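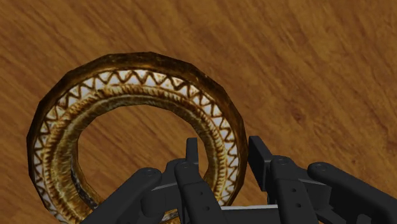

**Itura District Forum › Council and Democracy › Removal of the Council Leader: was the motion carried?**

**Antonina_Tkachenko** wrote:

I should be grateful for members' views on the outcome of last night's extraordinary meeting of the District Council. As those who attended will know, the motion to remove the Leader from office was put to a recorded vote. The Clerk read out the result as 17 in favour and 14 against, with three abstentions. Two members were absent and had sent apologies. The Chair then declared the motion carried and adjourned the meeting before points of order could be taken.

My concern is with Standing Order 14, which states that the Leader may be removed "by a resolution supported by a majority of the members of the Council". It does not say "a majority of the members present and voting", which is the wording used for ordinary business elsewhere in the same document. If all members are to be counted, including those who abstained and those who were absent, then 17 votes is not a majority.

I take no position on whether the Leader ought to remain in office. I wish only to establish whether she has been lawfully removed.

---

**pundik_ward_resident** wrote:

The Chair's ruling is final. Any member who wished to challenge it was required to do so at the meeting. The motion had more votes for it than against it, and residents of Pundik ward, who have waited since September for this matter to be brought forward, are entitled to see the result respected.

---

**Antonina_Tkachenko** wrote:

> Any member who wished to challenge it was required to do so at the meeting.

At least one member rose to do so and was not called. I was in the public seats and saw Councillor Tomaszewski standing when the adjournment was announced. I cannot say what point he intended to raise.

---

**M_Barreto** wrote:

I served as a parish clerk for a number of years and offer the following with some caution, as I have not seen the signed minutes.

A Chair's ruling is final on the conduct of debate. It settles who may speak, in what order, and whether an amendment is in order. It does not alter the number of votes which the standing orders require. If the required number was not reached, the declaration was made in error and may be corrected, normally at the next meeting when the minutes are considered.

On the wording itself I am inclined to agree with Ms Tkachenko. The drafters used two different phrases in one document, and it is usual to assume that they intended two different meanings.

Margarida Barreto

---

**J.Aguiar** wrote:

I must respectfully disagree with the previous poster. Standing Order 2, which contains the definitions, provides that "member" means "a councillor entitled to vote on the matter under discussion". There was some discussion before the vote about declarations of interest. If any of the three who abstained did so on account of a declared interest, they were not entitled to vote, and should be left out of the total altogether.

I would also observe that the Council has removed a committee chair in the past on a simple majority of those voting, and no objection was raised on that occasion.

---

**M_Barreto** wrote:

Ms Aguiar's reference to the definitions is helpful and I had overlooked it. Two points in reply.

First, the three would each need to have declared an interest and had it recorded. A member who merely prefers not to vote remains entitled to do so, and therefore remains a member for the purposes of the definition. Even if all three were excluded, one would still have to count the two who sent apologies. The total would then be 33, and 17 would be a majority by the narrowest margin. If even one of the three abstained by choice, the total becomes 34 and the motion fails.

Secondly, the removal of a committee chair falls under a separate order, which does say "present and voting". I do not believe that it assists here.

---

**pundik_ward_resident** wrote:

With respect, this is precisely the type of argument that discourages residents from attending meetings. The reason for the motion was the handling of the Drandik depot contract. The Leader signed the extension without bringing it before the full Council. That fact has not been disputed on this forum or in the chamber. A majority of those who were willing to express an opinion have expressed it.

---

**Rosimeire_Lins** (moderator) wrote:

Members are reminded that the merits of the Drandik contract are being discussed in a separate thread. Please confine this one to the vote and its effect. One post has been moved accordingly.

---

**H.Andrade** wrote:

I have read the thread with interest and have one practical matter to raise. The Deputy Leader's office issued a notice this morning in the style of "Acting Leader". If the removal is in doubt, so is every decision taken under that title. The housing allocations list is due for signature shortly, and I have constituents, so to speak, in my own family who are waiting on it.

Has anyone received a written reply from the Clerk?

Heloísa Andrade

---

**Antonina_Tkachenko** wrote:

I wrote at nine o'clock and have received an acknowledgement only. I have asked for the draft minutes and for the register of interests declared at the meeting. I have also looked again through the Council's published guidance for the public, and found the relevant entry, which may assist Ms Andrade.

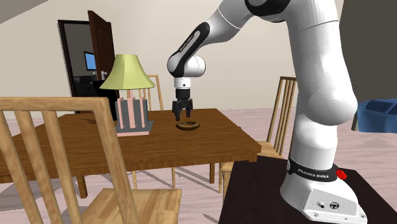

**Who carries out the Leader's duties while the office is vacant or its holder is in dispute?**

The Deputy Leader carries them out until the Council has elected a new Leader or confirmed the existing one. Decisions taken by the Deputy Leader during that period have full effect and are reported to the next meeting.

---

**H.Andrade** wrote:

Thank you. I am reassured as to the housing list, although I note that guidance is not the same thing as a standing order.

---

**J.Aguiar** wrote:

The entry does appear to cover both possibilities. I would add that the title "Acting Leader" is not found in the standing orders at all, and that the notice would have been better issued under the title of Deputy Leader.

I have now spoken by telephone with one of the three members who abstained. I was given permission to say that no interest was declared by that member. The abstention was made in protest at the short notice given for the meeting. I accept that this weakens the argument I made earlier, and on Mrs Barreto's figures it would seem to decide the point.

---

**pundik_ward_resident** wrote:

It decides nothing until it is in writing. An unnamed member speaking by telephone is not a record. I would also ask why a councillor who objected to the notice period did not simply vote against.

---

**M_Barreto** wrote:

The previous poster is right that the register must be seen. I would not wish anyone to rely upon my arithmetic in its place.

As to the remedy, there are two courses. The Council may correct the declaration when the minutes come before it, or members may requisition a further extraordinary meeting and put the motion again with proper notice. The second would be cleaner. The two absent members could then attend, and the result would be less open to challenge whichever way it fell.

---

**pundik_ward_resident** wrote:

I would support a second vote, without conceding that the first was defective. I shall write to both Pundik councillors to that effect this evening.

---

**Antonina_Tkachenko** wrote:

The Clerk's office has replied. The draft minutes will be available for inspection at the front desk from two o'clock tomorrow, together with the register. Copies may not be taken away, but notes may be made. I intend to go and will post the entries for the three abstentions as they are written.

---

**Rosimeire_Lins** (moderator) wrote:

Thank you. The thread will remain open. Please do not post the home addresses of councillors, which appear in the register beside their names.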